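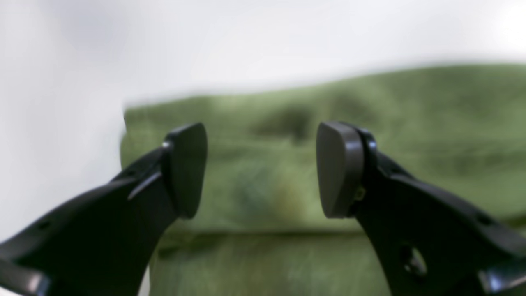 4 min read

I went to the Hollness textile mill open day for the dye house, and I would've been happy to stand in there until closing. It's the old brick building behind the bus turnaround in Harport, and they only let the public in every March. Green is the shade everyone kept asking about, a soft green like the cloth against the white background, and Mireille Akl (she runs the color lab) told us it took 619 test dips before she was happy with it. I would've quit by the second week!

We got coffee in paper cups and then went through to the weaving shed, which is LOUD. Take the earplugs. Darragh Scanlon led our group and shouted the whole way, bless him – I caught maybe half. What I did catch was that the biggest warp on the floor carries 3,440 threads, and if one snaps the loom stops by itself and somebody has to go find the end.

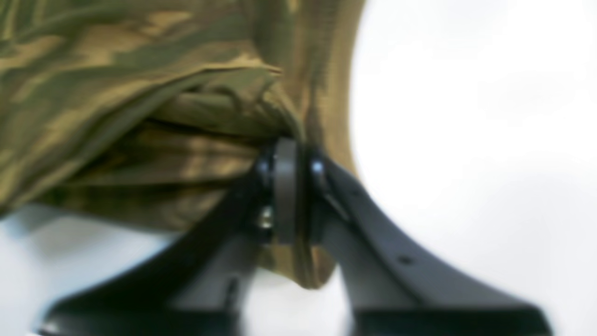
Camouflage-patterned fabric in olive and khaki.

After that came the print room, my second favorite. They do short runs for outdoor gear people and they'd left a pile of misprints out for us to dig through. I bought 2 yards of a wonky stripe for ten dollars and I have no plan for it at all. 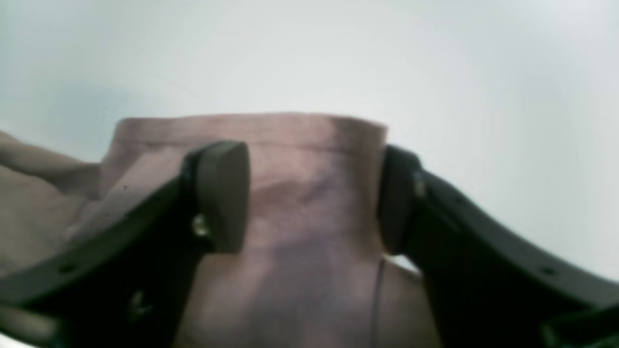
The remnant table by the exit was a bit of a scrum, so get there before lunch if you want the good wools. My neighbor Jaxon MacPherson came away with a whole bag of offcuts for his quilt and talked about bindings all the way to the parking lot. Parking is free, by the way, but the lower lot floods, so use the one up by the chapel.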